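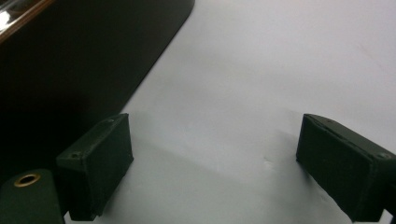
# Peta hand gripper from Bosenstead: two months of use

I bought the Peta in April to replace a home-made gripper that had got too loose to trust. It is a hand-held, two-finger gripper with a camera mount. You carry it, squeeze the trigger, do a job with it, and the footage and finger positions are saved so that an arm can be trained on them later. I paid 340 pounds for the gripper with fingers and mount. The camera is extra and you can use your own.

For comparison I had the Marras on loan for the same period. It costs 653 pounds and does much the same thing with a metal body and a built-in camera. Both were used for the same jobs on the same benches, mostly picking up small household items, moving flat things about and putting them into boxes. The arm at the other end is a Zusadby, the smaller of their two bench models.

## Fitting it up

The Peta comes in parts and took me an evening. The instructions are a folded sheet with drawings and very few words. Most of it is clear, but step 6 shows the trigger spring the wrong way round. If your trigger feels dead at the end of its travel, take the side cover off and turn the spring over. Bosenstead answered my email about this within a day and said the drawing would be changed.

The screws are all one size, and a hex key is supplied. Mine rounded off during the second finger change and I now use a proper one. There is a brass-coloured ring set into the body next to the left finger. Leave it alone when you have the covers off, as it's a nuisance to get seated again.

The Marras arrives built. You charge it, pair it and start.

## The fingers

These are the main reason to buy the Peta. They are dark green blocks with a dull, slightly fuzzy finish and wide flat inner faces. The screw holes are along the top edge, so you can get at them without taking anything else apart. Changing a pair takes a few minutes.

The finish has two good points. It doesn't throw light back into the camera, and it shows up well against a pale bench. The Marras has bare metal fingertips, and under my desk lamp they produced a bright streak that moved about as I turned my wrist. I ended up putting tape on them.

The weak point is thickness. A blocky finger is fine for cups, sponges, tins and anything with a bit of height. It is poor at getting under things. A playing card flat on the table is close to hopeless unless you drag it to an edge first, and I gave up on coins. The Marras has a thin lip at the tip and manages both. Bosenstead sells a narrower finger that I haven't tried.

Grip is good on card, cloth and most plastics. On smooth glass it slips sooner than I would like. The faces pick up dust and need a wipe with a damp cloth at the end of a session.

## Opening and travel

The Peta opens wide enough for a large mug. The jaws stay level with each other across the whole travel and I haven't found any twist in them, even when gripping with just the tips. Trigger pull is light at first and firmer towards closed. I can use it for an hour before my hand complains. With the Marras it was nearer half that, mainly down to the weight.

There is a small amount of play when fully open. Wiggle a finger and you can feel it. It goes away once there is something between the jaws, and it made no difference I could find in the recordings.

## What the camera sees

With the mount in its middle position you get both fingers along the bottom of the picture and plenty of bench beyond them, which suits the work. Even with the jaws well apart, the inner face of each finger stays in view. The tips are what you want to watch, and you can.

Two things to look out for. The first is light. If your lamp is overhead, the inner faces of the fingers go dark and only the top rims catch any of it. Dark objects suffer in the same way. Something black and matt on a white surface comes out as one flat shape with hardly any detail in it, and you have to rely on its outline. I moved my lamp lower and added a second from the other side, which helped a good deal. The Marras camera copes better in poor light, but it has a narrower view and loses sight of anything off to one side.

The second is the left side of the view. A bit of the gripper body pokes into the bottom corner. It sits in the same place all the time, so the training doesn't seem to mind it, and you can crop it out if it bothers you. Tilting the mount up one notch hides some of it, but then you lose the lower part of the fingers as well.

## On the arm

The same fingers bolt on to the Zusadby with an adapter plate, sold separately. I would count this as part of the price, as there is little point in recording with one set of fingers and running with another. I tried that in May with a pair of rubber tips and the arm kept closing short.

With matching fingers it went well. Block into box was reliable after a modest number of recordings. Moving a book across the bench took more, and the arm still sometimes pushes down too hard at the start. Recordings from the Marras gave similar results on the same jobs and better ones on thin objects.

## Faults so far

- Supplied hex key is soft.
- Spring drawing is wrong, as above.
- One mount screw worked loose after a few weeks. A drop of thread lock has held it.
- The cable clip is too tight for a braided cable.

Nothing has broken. It has been dropped once, from bench height on to carpet, and only needed the mount straightening.

## Which to buy

For general pick-and-place work at home or in a small workshop I would buy the Peta again. It is lighter and cheaper, and the fingers are easy to change. If your work is mainly cards, coins, paper or other thin items, the Marras is worth the extra money, or at least wait until someone has tested the narrow Peta fingers. I have a pair on order and will add a note on them in July.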